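## Care of the Picking Cell

These notes apply to the bench cell at the Gistbridge workshop and are to be followed by all persons who use it. Questions should be directed to Ximena Yáñez.

- Stop the arm and lock out the cell before reaching into the bin.
- Wipe the gripper fingers with a dry cloth at the end of each shift. Do not use oil.
- Check the screws on the gripper plates every 2,000 picks and enter the result in the log.
- Replace worn tape at the base of the gripper. Old adhesive must be removed first.
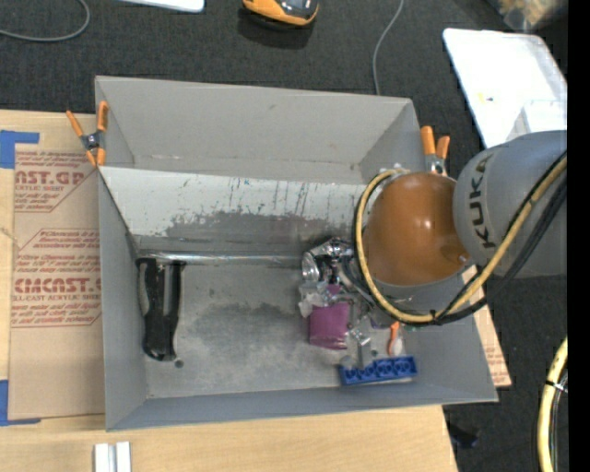
Bin position is the most frequent source of missed picks. The taught position is stored as program 158 and must not be edited to suit a bin that has moved. Move the bin back instead. A spring clamp belongs on each of the two upper corners of the rim, and the orange tips should be left where the arm will not strike them. Sweep the floor of the bin when it becomes as dusty as this one, and empty it before sweeping.

Cables require a separate check. With the arm at rest, follow each cable by hand from end to end and feel for flat spots or cuts. Run program 346 at low speed afterward and watch for any cable that pulls tight. A damaged cable is to be replaced, never taped.

Spare clamps and cable ties are kept in the Rurkden cabinet. The cabinet is locked at 5 p.m.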